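How to Teach a Wrist Camera Policy to Handle Loose Plastic Sheet

Posted October 31, 2022

Rigid parts are easy to love. You grab a bracket, it stays a bracket. Plastic film is a whole different animal, and it's the most fun we've had at Skallcombe all year! This page walks through the training method we call Plutari, which picks a pinch point on a wrinkled sheet using only the wrist camera. If you already have an arm, a gripper and somewhere to store a lot of video, you can try it this week.

What you need

A parallel gripper with a camera at the wrist
A large sheet of thin film, the more crumpled the better
Teleoperation controls you're comfortable with
Disk space for 141 demonstrations

Step 1: Record the demonstrations

Drive the arm by hand and pinch the sheet along a fold. Hold for a second, lift, let go. Shuffle the sheet between runs (we just grab it and shake it). Don't try to be neat. Our first batch in July was much too tidy, and the policy fell apart the moment it met a real mess.

Record the approach from different sides, and keep the runs where you miss. You'll want them in Step 3.

Step 2: Pick your frames and mark the folds

Pull one frame just before contact and one with the gripper in the film. On each, draw a line along the fold you went for. Glossy highlights are the big trap, as a bright streak can look an awful lot like a crease. Flip back and forth through the neighboring frames when you can't tell. A crease stays with the sheet, while a highlight slides as the camera moves.

Printed marks are worth tracing too. A stripe of even width is a free ruler for bending: wherever it kinks, the surface under it has turned. We added a small stripe-tracking head to the network for this, and it's my favorite part of the whole method. 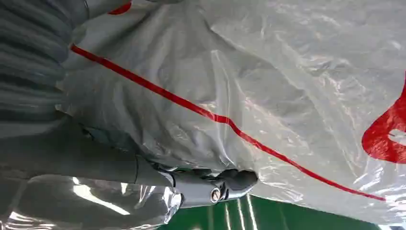
Wrist view with the gripper in the folds. The thin red stripe bends slightly where the plastic kinks.

Step 3: Train in two passes

First pass: train on the marked frames only, with the fold lines and stripe as targets. Set it going for 2000 steps and watch the fold loss. Ours flattens out well before the end, but the last stretch still sharpens the thin creases, so let it run.

Second pass: unfreeze everything and add the full demonstrations, misses included. Label each miss with a zero for grasp quality. Skip this and the policy gets wildly overconfident on smooth bulges, where there's nothing to pinch.

Step 4: Test on a sheet it hasn't seen

We ran 90 trials on new film. The version without stripe tracking got a solid pinch in 52 of them. Adding the stripe head helped most on sheets with deep diagonal folds, and I'm still grinning over the first one it lifted cleanly. Plain film with no printing remains tough, so report it separately if you write up your own results.

If your arm keeps stopping short

Check the depth estimate first. Translucent film lets shapes underneath show through, and the network may aim for those instead of the surface. Add more frames with something behind the sheet, then repeat the first pass.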